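Dronon Narrow-Neck Storage Jar, 30 oz: Review After a Month of Dressings and Sauces

Posted June 21, 2019

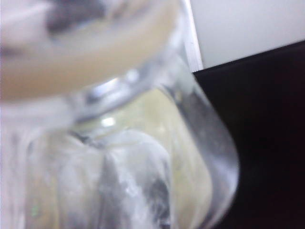
I make a batch of salad dressing most weeks, and I wanted a glass jar I could mix it in, store it in and pour it from. The Dronon narrow-neck jar is sold for that job. I bought a set of 2 for $28 at Pavlović, the kitchen store in Junville, and have used both of them for nearly everything wet in my refrigerator. The short version is that the jar stores and pours well and is a nuisance to clean. Anything thick and creamy clings to the inside of the body, and the white streaks down the front of the glass are what you will be looking at for most of the jar's working life. If that bothers you, read the cleaning section before you buy.

What you get

The set comes in a plain cardboard box with a divider down the middle. Each jar has a lid and a removable gasket. There is one spare gasket in a small bag, so if both wear out at the same time you will be one short. A folded sheet gives the washing instructions and says not to put the jar in the oven, the microwave or the freezer. There are no labels and there is no pour insert.

I weighed one jar on my kitchen scale with the lid off and it came to 516 grams. That is a lot for a jar of this size. My old jars, which started out holding pasta sauce from the supermarket, are much lighter. You feel the difference when the Dronon is full and you are pouring with one hand. I can manage it, but I switched to using two hands after the first week.

Shape

The body is rounded and the neck is narrow. The shape has consequences for almost everything else in this review, good and bad.

On the good side, the neck is easy to hold. My fingers go around it with room to spare, and the shoulder of the jar stops my hand from slipping down. The narrow opening also slows a thick dressing enough that you don't drown the salad. With a thin vinaigrette the pour is quick but still controlled.

On the bad side, the rounded body takes up more shelf width than a straight jar with the same capacity. In my refrigerator door the jar fits in the bottom rack only, and it has to stand alone because the curve pushes whatever is next to it out of line. On the main shelf it is fine.

The narrow neck also makes filling harder. A ladle is hopeless. I use a funnel with a wide spout, and with a thick sauce I have to stop and poke it through with a chopstick. If you have a blender with a good pouring lip you can go straight in from that, slowly. Chopped herbs and minced garlic go in without trouble. Half an avocado does not, so anything chunky has to be blended first.

Capacity

Dronon lists the jar at 30 ounces. I measured water into it and reached that number right at the base of the neck, which I think is a fair place to stop. You need the space above it if you plan to shake the jar. Filled higher than that, the contents have nowhere to move and the oil stays on top.

For two people, one full jar of dressing is more than we use before I want to throw it out. I now make it half full. People who cook for a bigger household will probably like the size as it is. I would have bought a smaller version if the store had carried one.

The seal

The seal is good. I tested it the first evening by filling a jar with water, closing it, and laying it on its side on a folded paper towel in the sink overnight. The towel was dry in the morning. I repeated the test at the end of the month with the same gasket and got one damp spot the size of a coin. I wiped the rim, pressed the gasket back into its groove and tried again, and the towel stayed dry. My guess is that a bit of dried sauce had been sitting under the gasket.

Shaking is safe as long as you check the lid first. It can go on slightly crooked and feel tight when it is not. I found this out with a mustard dressing and had to wash a shirt. Since then I back the lid off a little until I feel it drop level, then tighten it. It takes a second and I haven't had a leak while shaking since.

How it did with different foods

Vinaigrette: Very good. The jar holds it, shakes it and pours it. A splash of warm water and a shake clears nearly all of it when you are done.

Yogurt dressing: Good to pour when fresh. It thickens overnight and then needs a hard knock with the heel of your hand, followed by a wait. It leaves a coat on the glass that dries to a chalky white if the jar stands around with only a little left in it.

Green herb sauce made with yogurt and avocado: Fine for the first day. After that it was too thick to pour and I had to get it out with a long iced tea spoon. I wouldn't use a narrow jar for this again.

Mayonnaise: Don't. I could not get a knife in at a useful angle, and a good part of the batch stayed behind under the shoulder.

Cold brew coffee: Very good. It came out clean and the glass had no smell after a wash. I used the second jar for this through most of the month and it is the one that still looks new.

Chicken stock: Good once the stock has cooled. It sets to jelly in the refrigerator, so you have to stand the jar in a bowl of warm water before it will pour. Let the jar come up toward room temperature first if you do this. The instruction sheet warns against sudden changes of temperature, and I have cracked cheaper jars that way.

Cleaning

Dronon says the jar can go in the dishwasher, with the lid on the top rack and the gasket removed. I ran it that way for a week. The outside was spotless every time. The inside was not, unless it had held something thin. Water from the lower arm does reach up through the neck, but not with enough force to clear the shoulder, and dried yogurt came through a full cycle looking much the same as it went in.

Washing by hand is better, but you need a bottle brush, and a straight one will miss the shoulder. I ended up with a brush that has a bent foam head. With that, hot water and dish soap, a fresh jar takes a couple of minutes. A jar that has been left to dry takes longer and needs soaking first. Fill it to the top of the neck, add soap, and leave it for an hour. Half filling it does nothing for the upper part of the body, where most of the streaks are.

For leftover haze I tried a spoonful of uncooked rice, a little vinegar and some warm water, swirled around for a minute. It worked on the haze. It did less for thick smears, which need the brush.

The gasket should come out every time. It holds on to garlic more than the glass does. I keep one gasket for dressing and one for coffee and don't mix them up.

Drying is slow. Upside down on a rack, the narrow neck traps moisture and the inside stays foggy until the next day. I lean the jar at an angle with the mouth down and that helps. If you are planning to put oil in it, leave yourself the extra time.

Wear after a month

The glass has no chips. I knocked one jar against the faucet fairly hard and found no mark. There are a few light scratches on the base from sliding it in and out of the refrigerator. The gasket I have used for dressing is a little looser in its groove than the spare, but it still seals.

The bottom has left no marks on my counter. It is smooth glass with no feet, so it slides easily on a wet surface. Dry the base before you set it down near an edge.

Things I would change

A wider mouth by even half an inch would let a normal dish brush in, and the pour would still be tidy. I would like a second spare gasket. Measuring lines on the side would be useful to people who mix dressing in the jar. I made my own with two strips of freezer tape and they have held up through hand washing, though not the dishwasher.

I would also like to be able to buy one jar on its own. Pavlović sells them only in the set, and when I asked about a replacement lid I was told they would have to order it and could not give me a date.

Who should buy it

If you mostly make oil and vinegar dressings, or want something for cold coffee, iced tea or cooled stock, this is a good jar. The glass is thick, the lid seals, and it pours without running down the side. If most of what you make is creamy, look for something with straight walls and an opening you can get your hand into. You will lose the neat pour, but you will be able to use the last of what you made, and the washing up will take half as long.

I am keeping both. The coffee jar stays where it is. The other one is going over to vinaigrette, and the yogurt dressing is moving back to one of the old pasta sauce jars, which I can clean with an ordinary sponge.

Rating

Pouring: 4 out of 5
Seal: 4 out of 5
Filling: 2 out of 5
Cleaning: 2 out of 5
Overall: 3 out of 5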